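Frequently Asked Questions

What are the Gretine evenings?

They are a reading and discussion group on philosophy, held at the Zesurton library. We pick one question per season and stay with it. The current one is whether time passes or only seems to.

Do I need a background in philosophy?

No. Most people who come have never taken a class in it. The readings are short, usually under 15 pages, and we go through the hard parts together.

Who runs the group?

Ritu Gautam leads the discussions and chooses the texts. She taught logic for 14 years and still marks up every handout by hand.

What does "whether time passes" mean?

Some people think only the present is real, and that the past is gone and the future is not there yet. Others think all moments exist equally, the way all places do, and that "now" is just where you happen to be standing. We read both sides. 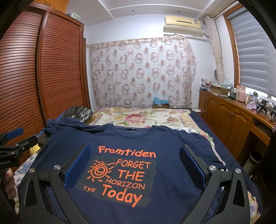

The second view bothers people more than the first. If next year already exists, it can look as if there is no point in making plans. Ritu's answer is that your planning is part of how next year comes to be what it is – the two are not in competition. Not everyone accepts this, and we spent most of August arguing over it.

Do you take a position?

The group does not. Individual members do, and they change their minds.

Is this a religious group?

No. Religious members are welcome and so is everyone else. Some of the texts deal with eternity, so the subject does come up.

How much does it cost?

There is a charge of 5 dollars per season for photocopies. Bring it to the first evening you attend.

Can I join partway through?

Yes, up to the second meeting of a season. After that we ask you to wait for the next one.

Where do I find the readings?

Paper copies are at the front desk in the folder marked Blöndal, which is the name of the meeting room.

Page last updated 28 October 2018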